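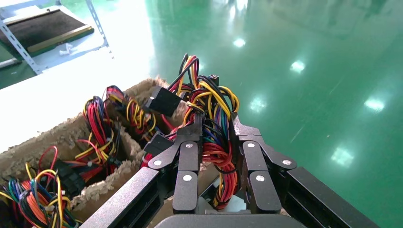
What do we do with a tangled bundle of power supply cable when it comes off the floor?

Keep it in one piece, tie it at both ends, and put it in the cable crate on the bench. Sorting by conductor happens at the bench only.

# Kivdale workshop: cable and harness meeting, February

Present: Kieran Flanagan (chair), Yannick Mallet (minutes), bench staff, one person from Lemaire by phone for item 4.
Start 9:10.

The question and answer at the top are the agreed wording for the card at the bench. They replace the text on the old card. See item 2.

## 1. Previous minutes

Accepted with one correction. The line on crimp tooling said the ratchet tool was "returned." It was returned to the cabinet, and it has not gone back to the supplier. Yannick to amend.

Open actions from last time:

- Label printer ribbon: ordered and received. Closed.
- Second heat gun: not ordered. Carried forward.
- Floor tape between the bench and the rack aisle: the old tape has been pulled up and the new tape is not down. Carried forward.

## 2. Handling of loose harnesses

Kieran reported that 31 harnesses were taken out of old desktop units since the last meeting and that most of them reached the bench in poor order. The main causes are wires pulled through the case opening by the connector, and bundles dropped on the floor while the case is being emptied.

Discussion:

- Pulling on the connector strains the crimp at the terminal. The damage does not show from outside. Two people asked that every harness with a strained crimp be scrapped. Kieran did not agree. A pull check at the bench is enough for anything that will be used on test rigs.
- Bundles should be picked up around the thick part of the bundle, away from the connectors. If the loops spring open, they are to be gathered and tied before the bundle is moved again.
- Ties: hook-and-loop only. Zip ties are too easy to overtighten and have to be cut off at the bench, and insulation has been nicked that way.
- Maximum of 27 harnesses per crate. Above that the lower ones are crushed and the loops catch on each other when lifted out.

Agreed. New card text to be printed and laminated.

## 3. Sorting by color

Yannick went through the current sorting sheet. For the standard desktop supplies the colors are read as follows:

| Color | Use on standard supplies | Bin |
|---|---|---|
| Black | Ground | A |
| Red | +5 V | B |
| Yellow | +12 V | C |
| Orange | +3.3 V | D |
| Blue | −12 V | E |
| Purple | +5 V standby | E |
| Green | Power-on signal | F |
| Gray | Power good signal | F |

Blue and purple share bin E at present. This was done because there is usually only one of each per harness. It was pointed out that the two have nothing in common electrically and that a purple lead was fitted in place of a blue one on a Skeneo test rig. The fault was found before the rig was powered. Agreed to put a divider in bin E, blue at the left.

Color is a guide only. Some makers do not follow the usual colors, and units with all-black wiring are now common. For those, the pin position at the main connector is to be read before the harness is opened, and a numbered flag put on each conductor. No all-black harness goes into bin A.

Cut lengths under the mark on the bench edge go to copper scrap. There was a question about keeping short yellow and black lengths for jumpers. The jumper tray is full, so no for now.

## 4. Lemaire order

Lemaire wants made-up test leads with the main connector at one end and bare tinned ends at the other. They will accept reclaimed wire if the insulation is clean and the gauge is printed on it. Leads with unreadable printing will be rejected.

Points raised by phone:

- Tinned length at the bare end to be the same on all conductors. The sample leads varied.
- No joints inside the sleeve. If a conductor is short, replace the whole conductor.
- Purple to be included on every lead. It was left off the samples.
- Delivery in trays, coiled once. No tight folding.

Kieran confirmed that the connector stock is 273 housings, which covers the order. Terminals have not been checked and are likely to be the limit. Terminals recovered from old housings are not to be used on this order.

Lemaire left the call at 9:50.

## 5. Pull check and continuity check

The present order of work is continuity first, then pull check. Proposed by Yannick to reverse it, so that a crimp that lets go in the pull check is found before time is spent on continuity. The objection was that the pull check can leave a crimp open without the wire coming out, and this would only show on the meter afterward. That was taken as a further argument for reversing the order.

New sequence:

1. Look over insulation along the full length.
2. Pull check, each conductor, by hand at the terminal.
3. Continuity, end to end.
4. Short check between neighboring pins.
5. Tie, tag, crate.

The meter leads on the left bench are worn at the probe end and give false opens. Replace before the new sequence starts.

## 6. Berwood racks

Berwood has offered a wall rack with pegs for hanging harnesses full length. Hanging would remove most of the tangling, but the sample pegs are thin and would put a sharp bend in the bundle at the top. Asked whether a larger peg or a half-round saddle is available. No decision until they reply.

Rack position also depends on the floor tape (item 1). The aisle must stay clear to the double door.

## 7. Other business

- The magnifier lamp flickers when the heat gun is on. Move the lamp to the other outlet strip.
- Offcuts are to be swept up at the end of each shift. Strands of stripped copper were found under the test bench.
- Crates without a tag will be treated as unchecked.

## Actions

| Action | Who |
|---|---|
| Amend previous minutes | Yannick |
| Print and laminate card | Yannick |
| Divider for bin E | Bench staff |
| Count terminals for Lemaire order | Kieran |
| New meter leads, left bench | Kieran |
| Order second heat gun | Kieran |
| Lay floor tape | Bench staff |
| Ask Berwood about saddles | Yannick |
| Move magnifier lamp | Bench staff |

Closed 10:25. Next meeting after the terminal count is in.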